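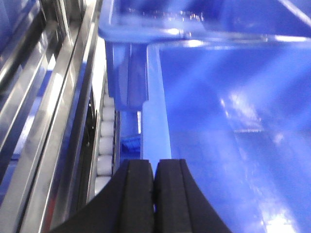 Progress report no. 2: Warnier Street clothing exchange

Date: 16/05/2022
To: Vilém Mikuš, small grants, Nenero Fund
From: the exchange desk

Hi Vilém,

You said last time that you'd take a plain letter over the form, so I'm holding you to it! The form is attached anyway, filled in the way your office likes it, and this is the version with the actual story in it.

The big thing since March is that we're open on the new hours. We used to do two short mornings and people kept turning up at the door after work with a bag of kids' coats and nowhere to leave it. Now we stay open into the early evening twice a week, and 137 families have signed up for a card, which is well past what I put in the application (I was being careful, you may remember, and Rostislav teased me for it). Most of them heard about us from the school on Pratora Avenue. The flyers did very little. I'd print fewer next time and spend the money on the phone line.

Sorting is where most of our hours go. Everything gets checked for stains, zippers and missing buttons, then it's put by size, and size is a mess – one maker's age six is another maker's age nine. We gave up on labels and cut cardboard templates for shoulders and inseams. It takes a new helper one afternoon to get used to them and after that the rails stay in order. Baby clothes move the fastest by far. Men's pants hardly come in at all, so if anybody at your end is clearing out a closet, please think of us.
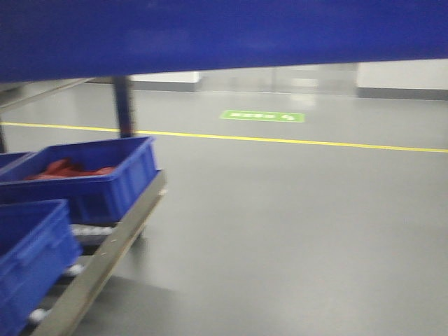

Money

We've spent nearly 3000 of the second payment. The biggest piece was the commercial washer repair, which I had down as a "maybe" in the budget and which stopped being a maybe in the first week. Vlček did the work and gave us a fair price on the drum bearing, though we waited a good while for the part. During the wait we were hauling wash loads to the laundromat in my car, and those receipts are in the envelope with the rest. I moved the cost over from the sewing line, as you and I agreed on the phone. If you need that in writing, please count this as the writing.

The rest went on hangers, detergent, thread, the phone, and rent for the evening hours. Nothing has gone on wages yet. I'd like to talk about that before the next round, because two of our regulars are doing real jobs by now and they should be paid for them.

Repairs and the sewing table

The mending side is slower than I promised. We had planned on nine workshops and we've held two. Both were full, and people stayed late, and one lady took up the hems on three pairs of curtains while she was at it (I let her, it was a great evening). The trouble is machines. Ours skips stitches on anything heavier than a bedsheet, and jeans are exactly what people bring. 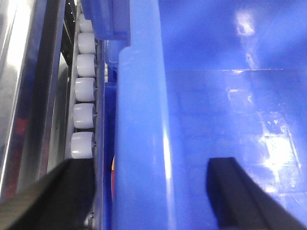

So for now we do hand mending on the heavy stuff: patches, darning, replacing zipper pulls. Knees on kids' pants are the most popular request and they're a good thing to learn on, too. I've asked two repair shops to quote on servicing the old machine and I'll send you both numbers before I say yes to either. If it's going to cost more than a decent used one, I'd sooner buy the used one, and I hope you'd be all right with that.

The other holdup is teaching. I can sew a straight line and that's about my limit, so each workshop hangs on whether Rostislav is free. He's been very generous with his evenings, and I don't want to wear him out. He read this report over before I sent it and had a few thoughts on the fall schedule.

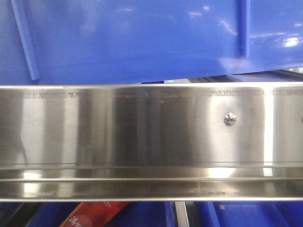

Rostislav Šťastný thinks we should drop the idea of a workshop with a fixed topic and just run an open mending table every other week, where people bring whatever is torn and get started. He says half of the last group already knew how to hem and had only come for the company and the good scissors. He would also like the table closer to the window, and he wants me to tell you that the lamps we have are terrible.

I'm with him on the open table, and it would let us catch up on the workshop count by the end of the grant if you're willing to count each one. Could you let me know? The lamps I can handle out of what's left for supplies.

Next up is the school uniform swap, before summer break, and then a slow month when I'll get the winter coats boxed and the card list tidied. You're welcome to come by any evening we're open – bring the men's pants.

Thanks again, and talk soon.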